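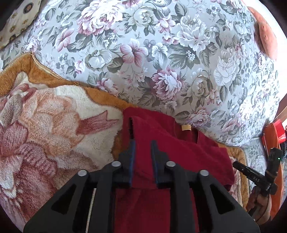
Folding Clothes on a Bed: A Small Study of Surface, Method and Storage

Nkrumah Mahama
Household Textiles project, Geltader College

Background

Most advice about folding clothes assumes a table. The diagrams show a flat, hard surface with space on all sides, and the garment lies on it like a sheet of paper. In the rooms at Abubakari House, where I live, the desk is taken up with books and a lamp, and the bed is the only surface big enough to spread a top on. I wanted to find out how much the bed changes the result, and which way of folding copes best with it.

I also wanted to know if the folded clothes would stay folded after being stored. A neat pile is not much use if it falls apart the first time something is taken from the drawer.

What I used

I chose six garments from my own closet. Five were light or patterned and one was plain dark red. The red one ended up being used the most, because on a pale floral bedspread it was easy to see where its edges were.

The bed was made the way it is made every day. On top of the bedspread I laid a plush blanket with an orange-brown border. I tried all the folds on the blanket and then again on the bedspread with the blanket pulled back. For comparison I did one set on the table in the shared kitchen.

For storage I used one drawer, 700 mm wide, and one lidded box from the Ullix range that I already had under the bed.

Methods of folding

I compared three methods.

The flat fold. The garment is laid face down, the sides are turned in to the middle, and the bottom is brought up to the neck. It is the one I grew up with.

The upright fold. It starts the same way, but the strip is then folded again into a short bundle that can stand on its edge.

The roll. The sides are turned in and the strip is rolled from the hem toward the neck.

Each fold was scored from 1 to 5 on how straight the edges were and from 1 to 5 on how well it held together when lifted. I did 237 folds in total over the course of the project, including the practice ones. The practice folds were not scored.

Getting the garment flat

This step turned out to matter more than the choice of method. On the kitchen table a garment can be dropped down and smoothed with one sweep. On the blanket it does not slide. The pile holds the underside in place, so smoothing the top layer only moves the top layer, and the back stays bunched where it landed.

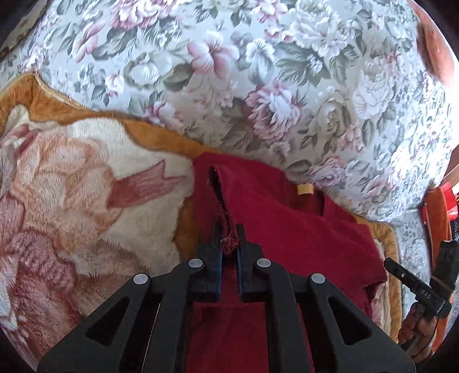
What worked better was to lift a small amount of cloth, let the layers separate, and set it down again a little farther out. I began near the neck and worked toward the hem. Starting at the hem was slower, as the shoulders had to be straightened afterward anyway and that pulled the hem out of place again.

The label at the neck was a useful marker. With a plain garment it is easy to lose track of front and back once one side has been turned over, and checking for the label saved unfolding the whole thing. On two of the lighter garments the label had been cut out, and I made more mistakes with those two than with any of the others.

The edge of the blanket caused trouble as well. The border is thicker than the middle, so a garment lying partly over it has a step underneath. A fold made across that step looked straight until it was lifted, and then the crease was off by the width of a finger. After the first evening I moved everything toward the middle of the blanket before starting. I should have repeated the early folds under the new rule but only repeated the flat ones, so the upright scores from the first evening are left out.

Results

On the kitchen table all three methods scored well and there was little between them. The flat fold had the straightest edges.

On the bedspread the flat fold dropped slightly. The quilting gives a little under pressure, and it is hard to make a firm crease when the surface sinks. The roll was hardly affected.

On the blanket the flat fold did worst. The edges were uneven, and when I picked up the pile the bottom layer tended to stay behind. The upright fold scored higher for holding together, even though it takes longer. The extra turns seem to lock the layers against each other, and the small errors from the first fold are hidden inside. 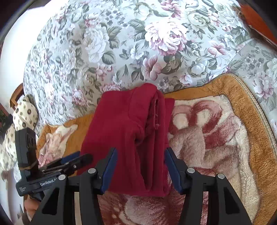

Seams made a difference that I had not planned to measure. Where a seam ran along the outside of a fold, the bundle was stiffer on that side and leaned. Moving the fold so that the seam fell somewhere else usually fixed the lean. Loose threads did not affect the scores but did catch in other clothes, and I trimmed them where I found them.

Storage test

I filled the drawer with upright folds for one week and flat piles for the next, and took out and replaced clothes as I normally would. The upright folds stayed in order as long as the drawer was nearly full. Once it was less than 70 percent full they began to fall over, and after that they unfolded quickly. A box of socks pushed against the end of the row stopped this.

The flat piles were fine at the top and messy at the bottom. I kept pulling things from the middle.

Rolls went into the Ullix box and kept their shape, but they all look alike from above and I had to open several to find the one I wanted. Storage under the bed also means kneeling down, and by the end of the week I had stopped putting things back there — they went on the chair.

Problems with the study

I did all the scoring myself and I knew which method I was scoring. A second person should have done it. My folding also got better with practice, and I did most of the blanket folds last, so the blanket may be harder than the scores suggest. The storage test was only one week for each arrangement.

I had planned to include a Nernelo folding board but it arrived after the tests were finished. I have tried it on the bed since then. The board gives the hard surface that the blanket lacks, though the garment still has to be flattened before the board can be placed on it.

What I do now

I pull the blanket back, fold on the bedspread, and use the upright fold for everything except thick sweaters, which stay flat on the shelf. The score sheets are in the appendix, sorted by garment.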